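The Night Shift Where the Gripper Let Go

By Marlene Penner

Kolbrún Bisgaard still grins when she tells the story of run 2965. Her team at Climine had spent the summer teaching a simulated arm to tidy bedrooms, and the thing was getting good! It could find a tool on a rumpled bed, pick it up and set it on the nightstand, over and over, all night long, while everyone slept.

Then the success rate fell off a cliff. Bisgaard came in with her coffee, opened the overnight renders and found an arm going through its motions with no hand on the end of it.

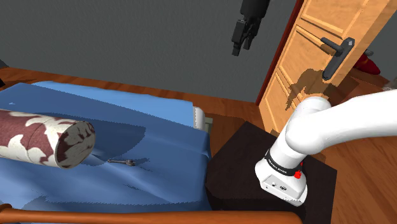 The arm reaches over the nightstand while its gripper hangs by itself against the wall. A wrench lies on the blue sheet. Render: Climine

"I yelled for Dale before I even sat down," she says. Dale Sandhu writes the team's physics code, and he was delighted. A crash is dull, he told me, but a gripper floating in a bedroom is a real puzzle, and he cleared his whole day for it.

The trail led to the joint that ties the gripper to the flange. An update had changed the order in which parts were loaded, and in some rooms the joint was created 2 milliseconds before the gripper existed. It had nothing to hold on to, so it quietly dropped out. No error, no warning, just an arm and a hand living separate lives.

What I love is what they did next. Sandhu wrote a check that measures the gap between flange and gripper at every step and stops the run if it grows past 15 millimeters. Gaétan Wong, who handles the real arm downstairs, asked for the same kind of stop on his machine, where a loose gripper could land on somebody's foot. He gets it in September, and Bisgaard has already promised to bring the coffee.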